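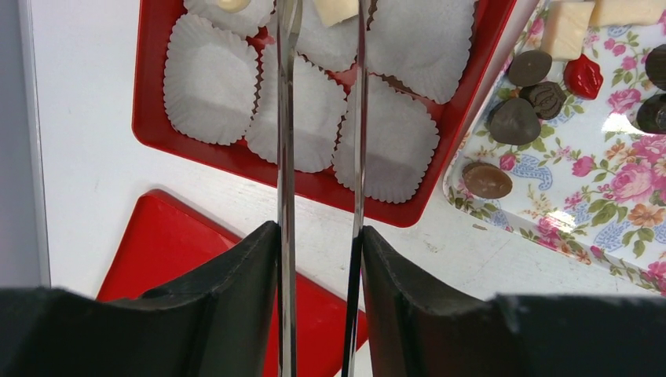 6/14/20, Corkstead bench

Candy boxing with tongs, third batch of demos. Murmont's plan says we need 2,345 of these before the next training run. The folder holds 2,108 after today, if you believe the folder. I don't yet.

What the batch is meant to teach: grip the metal strips, pick a chocolate off the floral tray, set it in a paper cup on the red tray, go back for another. Fine on paper. My gripe is that we are asking the policy to learn the tool and the task together, and when it fails we won't know which one it missed. Bare fingers would have been the sane baseline. I said so at the start and I'm writing it down again so I can find it in September.

Things I don't trust

Success labels. Relora's script marks a demo good if the fingers open over the red tray at the end. It doesn't check whether a candy is in a cup. I went through 70 by hand and the script and I disagreed on over half of the short ones. The long ones were better but I got bored, so take that with salt.

Cup variety. White fluted cups every time, on the same red. A policy could learn "white blob on red" and look clever until somebody buys brown cups.

Candy choice. The operators like the big dark pieces. The pale blocks get left till last, and the red lips hardly get touched. Nobody told them to do it that way, it's just easier. Next batch the pick order comes off a list.

Wrist view. With the tongs held, the strips run right up the middle of the picture and cover parts of the cups, which is where I'd want to see most. The Sung paper claims the overhead view makes up for this. Maybe. Their tool was half the width of ours.

Views without the tongs have their own trouble. Get in close to the red and there's hardly a cue left in it, only red, white table and a smudge of shadow:
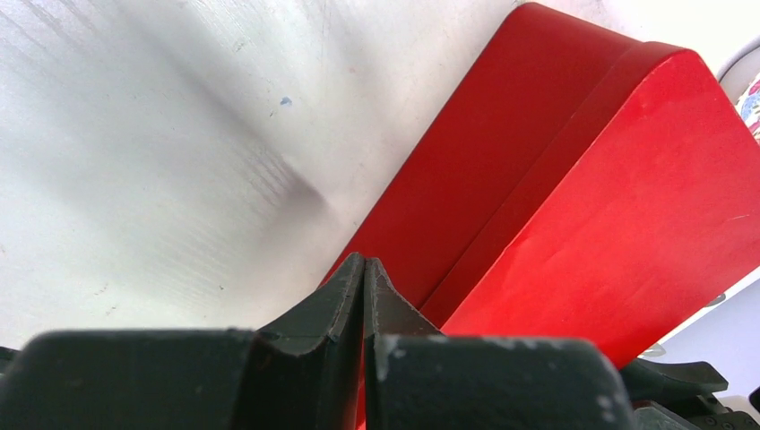

Before the next batch

Relabel everything by eye, short demos first. Pull 3 operators' worth of data and train on each alone, to see if the "skill" is just one person's habits. Run the bare-finger baseline even if Murmont grumbles about the hours. Wipe the table but leave the scuffs, I want them in.

Not sending the count upstairs until the relabel is done.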